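I've had the Ploko drying rack for 3 months now and I'm a bit smitten with it, which is a strange thing to say about something you hang socks on!

Some background. Our old rack was a Gerkex tower, the kind with the little plastic feet that snap the second you look at them sideways. Nuria had one leg held on with cable ties from August onwards. It leaned. Anything heavier than a tea towel and the whole lot went down the hallway like a drunk giraffe.

The Ploko is a wall-mounted concertina. Folded, it sticks out 55 mm. Pulled out, you get eight rails, and they're proper metal the whole way along, no bendy bit in the middle. I've had two wet bath sheets and a pair of Kedir's work jeans on it at once (he's a tiler, so those jeans weigh as much as a small child) and it didn't so much as creak.

**Putting it up**

Took me most of a Saturday-ish sort of afternoon, mainly my own fault. The paper template is printed for brick. If you've got plasterboard like us, find your studs first and ignore the template, then buy better screws than the ones in the box. The holes in the bracket are 400 mm apart, so with a bit of luck they'll land near enough to studs at 450 that you can fix a timber batten across and screw into that. That's what I did. Painted the batten white, looks great.

**What I love**

- The rails are spaced wide enough that shirts dry without that damp stripe across the belly
- It folds with one hand, even with a basket on your hip
- The rubbery grey coating hasn't marked a single thing, including Nuria's cream jumper

**What I don't**

- The hooks on the ends are too small for any coat hanger I own
- It only comes in grey or a very loud orange
- The arms pinch. Mind your fingers when you close it!

I did look at the Mamo, the ceiling one on a pulley, and it's gorgeous, but our laundry ceiling is low and I'd have been wearing wet undies as a hat. Citby had the Ploko for $362 less than the Mamo once you add the pulley kit, and delivery was quick.

We've barely used the dryer all spring. Sheets go on before bed with the window open a crack, and they're ready to fold by lunch.

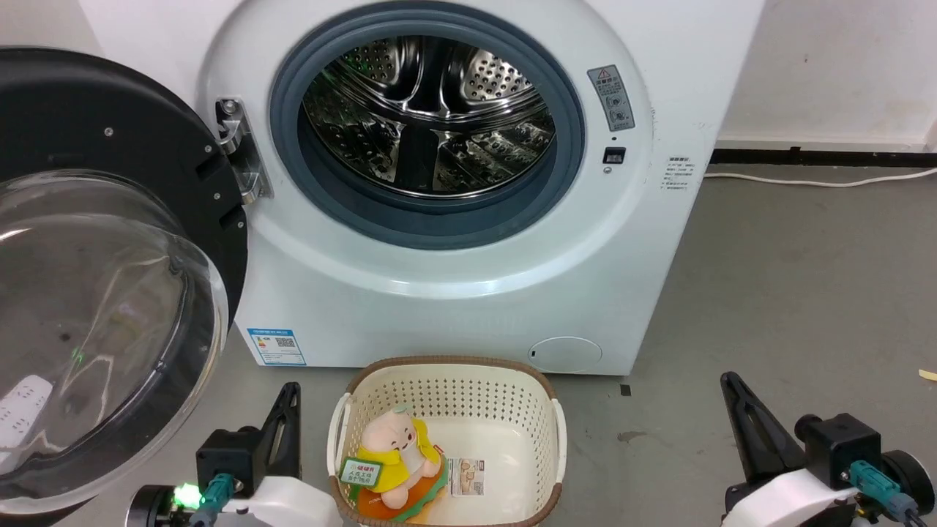

If you're renting, ask before you drill, and keep the spare end caps somewhere safe, as I've already lost one behind the hot water unit.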